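Re: [bomville-workshop] Plastic cover on the arm, and does the tape stay?

January 5, 2019 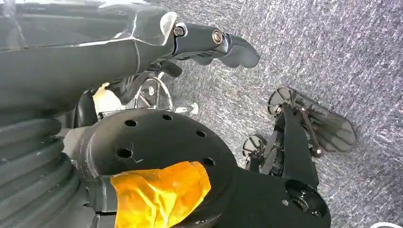 Arm with the cover on, hand over the carpet, taped flange at lower left.

On the question of whether the cover gets in the way, quoting the part I'm answering:

> I'm about to order the same clear sleeving for my own arm and I'm wondering
> if it bunches up at the wrist. Mine sheds grease on everything. Also, is that
> tape on the flange meant to be permanent? I thought you had moved to the
> Fosine clamps back in April. And what are you using for the controller now?

The cover does crease near the wrist. You can see it catching the light there. I cut mine 600 mm long and that was more than I needed, so go shorter if you can. I left the two brass-coloured screws at the wrist end clear of the plastic so I can reach them with a driver without taking anything off. If you sleeve over yours you will be peeling it back every time the hand needs adjusting.

I did buy the Fosine clamps. They fit the round flange well enough, but the head of the clamp bolt sits proud and fouls the bellows when the wrist rolls past centre. I took them off and went back to the orange-yellow tape. It's ugly and it leaves gum behind, but it has some give in it. The plan is still to make a proper collar that picks up the holes in the face of the flange. I have a drawing for it and no time on the lathe until somebody finishes with the chuck.

Controller is the Sirkier board, same as before. I put the newer firmware on it and lost the homing offsets, so write yours down first. My shoulder offset is 3,632 counts and the wrist is 328. Those numbers won't be any use to you directly, but they should give you an idea of the range if yours come up as zero.

A few other things while I'm writing:

The gripper with the two small discs and the translucent grey paddle is the one I described in the Wilczyńska thread. The paddle is flat with angled edges and I'm happy with the shape. I'd like to try a thicker one. The thin rod that runs across it is the part I'd change first — it wants to be stiffer, and I have some 5 mm stock that should do.

Carpet is a nuisance to work on. Small screws vanish into that speckled grey pile, and I've started running a magnet over it before I vacuum. If anyone has a sheet of ply or an offcut of lino they don't want, I can pick it up.

I'm also after a short length of black corrugated bellows to keep as a spare. The supplier I used will only sell a full roll. If two or three of us want some, it would be worth splitting one. Reply to the list so I can work out how much to cut for each person.

I'll post the collar drawing once I've checked the hole spacing again.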